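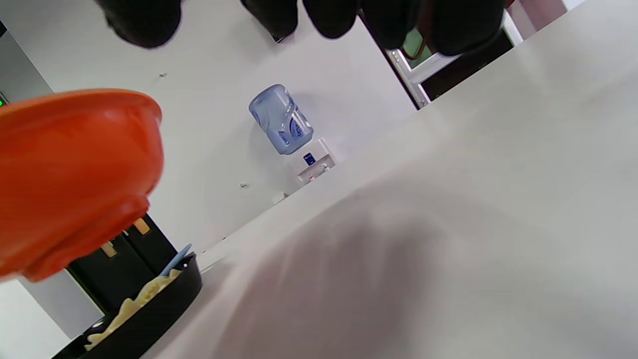 3/18/23 - Kellham test kitchen, stall trial 4 for Niststead street food weekend (May)

Carrying on from last entry. Batter still the problem. Organizers want final menu and power figures by end of the month so today was supposed to be the full run, all three dishes at service speed. Got through two and a half.

Batter first. Old mix (plain flour, soda water, no egg) goes limp in the box before anyone could walk it to a table. Swapped a third of the flour for rice flour, rested it cold overnight. Much better. Still crunchy after ten min with the lid shut, which is the real test, everyone at these things buys one portion and then goes and stands in another line. Too pale though. Pinch of sugar in second batch fixed color but caught on the bottom of the basket. Half the sugar next time. Or turmeric? Try both.

Salt: under. Always under when it's cold in here. Write the number on the tub, not on the lid, lids move.

Kyei pepper sauce, new batch came in. Hotter than the January one and thinner. Ran straight off the plantain and pooled in the box. Reduced a panful by a third, clings now but the fruitiness goes. Tried it cold-thickened with a bit of the mashed plantain instead and that was the best thing we ate all day. Cheap too, uses the ugly ends. Need to ask Kyei if the heat will stay at this level up to May or if we should buy the lot now. Label says keeps 35 days once open, fine for us, we'll never have one open that long.

Fryer. Arkus twin, left tank only. Recovery time is what kills us. Drop a full basket and it sulks, takes ages to climb back, then the next basket drinks oil. Half baskets are slower per drop but faster over the whole run becuase nothing has to wait. So half baskets. Put tape on the basket at fill line. Right tank still has the sticky thermostat, do not trust it, the dial says one thing and the probe says another. Needs a service before we load it in the van, nobody wants to find that out in a field.

Power. Site only gives each pitch one supply and the form wants everything listed. Heat lamp is the thing we can lose. Boxes hold heat OK without it if we fry to order, and we're frying to order. Lights: swap the two old halogens for the LED strip from the winter market. Check strip still works!! It got rained on.

Timing. Full run of 103 portions, two people frying and boxing, one on the hatch. Felt fine until about two thirds through and then the hatch got ahead of us. Bottleneck was not the fryer in the end, it was garnish. Pickled onion tongs are too small, herbs stick to gloves, lime wedges need cutting ahead. Moved onion to the left of the boxes so it's one direction all the way along, no reaching across. Last stretch went much smoother. Keep that layout. Draw it properly and stick it inside the hatch door.

Onions themselves: good. Pink by the second day, a bit sweet. Less sugar, more time.

Third dish (the bean stew) is where we stopped. Tastes great, it's my favorite of the lot, but it's a bowl dish and bowl dishes mean spoons, and the site rule this year is compostable only, and the compostable spoons we got as samples go soft in hot stew. Options:
- different spoons (second supplier said they'd send some, nothing yet)
- serve it thicker, on flatbread, no spoon
- drop it
Leaning flatbread. Need a flatbread that doesn't need the griddle tho, griddle is on the same supply as the fryer, see above. Could bake off here in the morning and wrap.

Costs, quick and dirty. Pitch fee for the weekend is 729. Ingredients plus boxes plus oil comes to 1098 if we prep for the numbers the organizers gave us, which I think are optimistic, they always count the people who come for the drumming and go home before eating. Last year's Niststead crowd was mostly families until dark and then a big hungry wave when the main stage changed over. So: keep the small portion on the board for the afternoon, kids size, no sauce, sauce on the side. Price it so we don't need coins.

Also the name on the board. "Loaded plantain" sounds like every other stall. No better idea yet. Suggestions on the whiteboard please, polite ones.

Oil: filtered after, a lot of dark bits from the sugar batch. One more use and then it goes.

To do
- half-sugar batter, and turmeric batter, side by side
- book fryer service, right tank
- order bigger tongs, two pairs
- chase spoons
- email Kyei re heat and stock
- test LED strip
- flatbread, baked ahead, see how it is after four hours wrapped
- power form
- allergen sheet, add the sesame from the new garnish, this one can't wait

Next trial: whenever the right tank's back. Would like to do it outdoors in the yard with the hatch actualy on, wind and all.

Last updated: same evening, after cleanup

Comments (4)

hatchside: Plantain-thickened sauce gets my vote. Can we try it on the bean flatbread as well? Might save buying the yogurt.

nightshift_fry: Right tank thermostat was already bad at the winter market, I wrote it in the van book. Arkus want the serial number before they'll book anyone, it's on the plate round the back.

hatchside: LED strip works, one end flickers if you bend it. So don't bend it.

prepbench2: Sesame is on the allergen sheet now, old copies binned. Spoons arrived, box is under the sink, haven't opened it.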